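How to sort out your cooking utensils without buying a drawer system

By Anjana Wanigasekara

Every July my inbox fills up with organiser sales, and every July I wonder who is paying for them. A bamboo insert with expanding wings won't help if you own three spatulas and only like one. So before you spend anything, try it the cheap way.

Start by emptying the utensil drawer onto a tea towel. All of it, including the corn holders. Put back nothing you haven't cooked with since last winter. I'm told you should ask how each item makes you feel. I've never had feelings about a whisk, so I ask whether I'd notice it missing.

Next, pick the 4 tools you reach for most. Mine are a wooden spoon, tongs, a fish slice and a silicone scraper. These live out on the bench. The rest can go in the drawer in any order you like, handles facing you.

For the bench you need an open-topped holder. A slotted plastic basket does the job, and so does an old jar if it's heavy enough not to tip. Keep it within arm's reach of the cooktop but well clear of the flame, plastic especially.

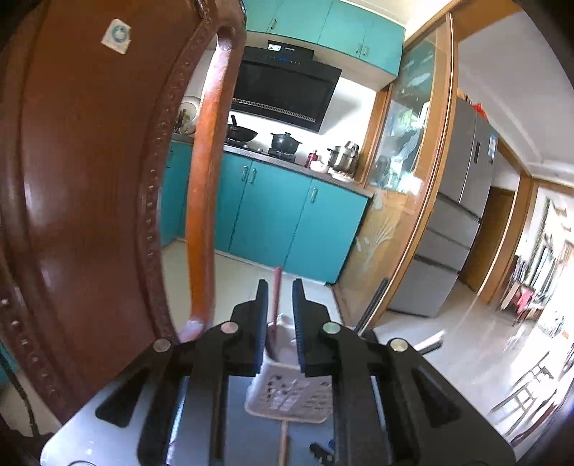 Do wooden spoons need to dry before they go in the holder?
Leave them on the rack overnight first. A damp handle standing in a closed jar will go grey and furry at the bottom, and no amount of lemon juice has ever fixed one of mine.

Wash the holder itself once a fortnight. Grease settles on anything near a stove, whatever the label says about easy-clean surfaces. Hot water, detergent, an old toothbrush for the slots.

My neighbour Ruwan Debnath swears by colour-coding his handles with tape. I tried it for a month and the tape came off in the sink.

If the holder gets so full that you can't pull out one spoon without bringing two more along, take something out. A bigger holder will only fill up as well.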